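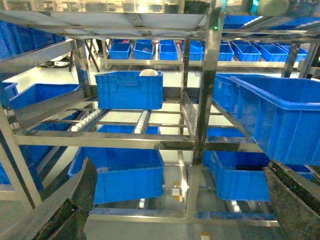 Small hospitals used to keep supplies in closed cupboards, and a surprising amount of the night shift went into opening them. The hospital in Duan had 400 beds' worth of linens, tubing and dressings spread over four floors, and each ward ordered for itself. Staff kept private stashes in desk drawers. When the new supply room opened in September, the cupboards went to auction and open racks took their place, the kind where a blue plastic bin sits on rows of small white rollers. Stock goes in at the high side and is taken from the low side, so the oldest box is the first one used.

The idea comes from grocery dairy cases and car plants, and it has reached hospitals slowly. Part of the delay is cost. A rack with rollers costs over 2 times what a flat shelf does, and purchasing departments tend to compare shelf with shelf. They seldom count the saline that expires at the back.

Duan did count it. Before the change, the pharmacy and the wards together threw out 100 cases of dated goods a year. The hospital hired Humevia, a planning firm that mostly works with clinics, to find out where they came from. Most were ordinary items that had been ordered twice.

The fix was plain. Each item now has two bins. When the first is empty, its card goes in a tray by the door, and the order is placed from the card. The second bin covers the wait. Wards no longer order on their own, except for the operating rooms, which held out and still do.

Nurses complained at first about the walk. The room is on the ground floor, and the elevator is slow after 10 p.m. – a problem no shelf can solve. A cart now goes up to every floor at 4 in the afternoon and again before midnight.

The hospital in Totar plans to copy the system next year, starting with its emergency department.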